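The comic was called Pronico and it ran for 435 pages before I stopped drawing it. I put one up each night from the flat in Wullbridge, and by the end people I had never met were writing to tell me how it ought to finish.

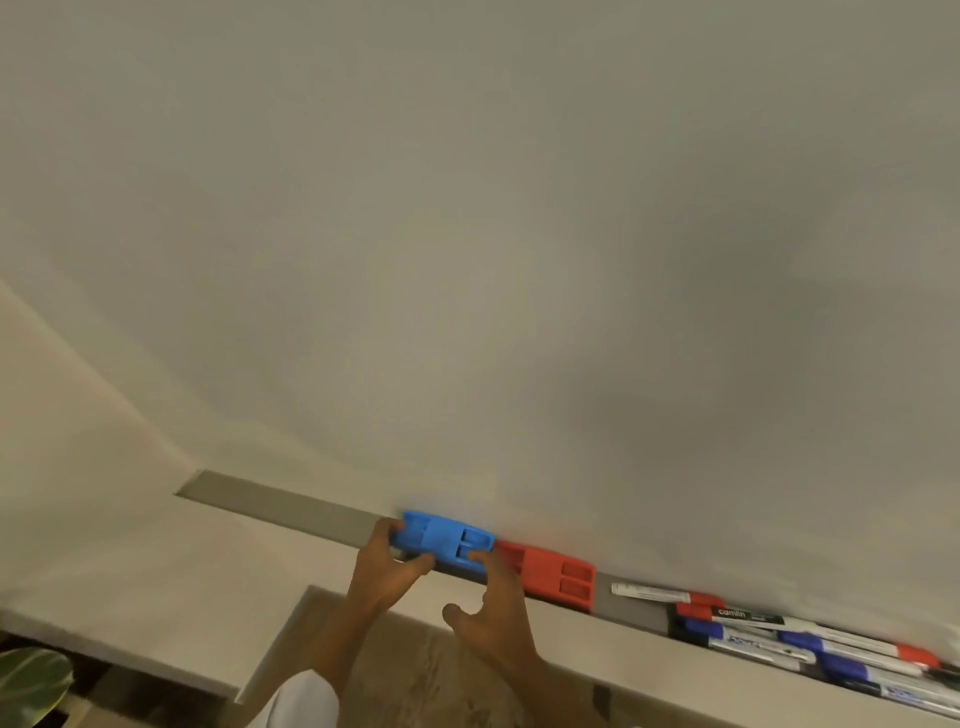 Flallon wanted it as a book. They offered me 20 new pages for an ending, and I said yes before I had one. The hero was a ferryman who could not swim. I had left him in the river – that was page 435 – and I had no idea how to get him out.

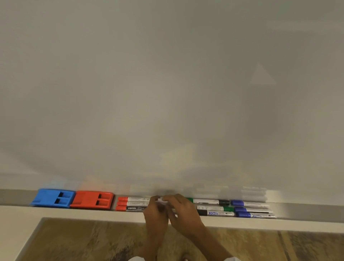 Wullbridge, March

I drew 9 pages and threw away all but 3. In those he let go of the rope and went under. The editor at Gruber, who were printing it for Flallon, rang to ask if there were any more coming.

I said there were.

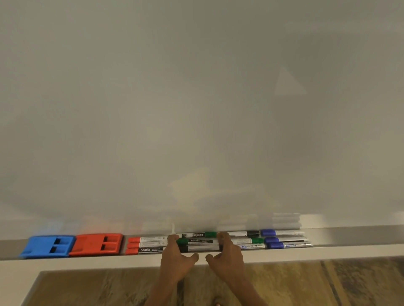
That night I went down to the bridge and looked at the water for a while. It was lower than I had been drawing it. A man could have stood up in it. I went home, sharpened a pencil and let the ferryman put his feet down.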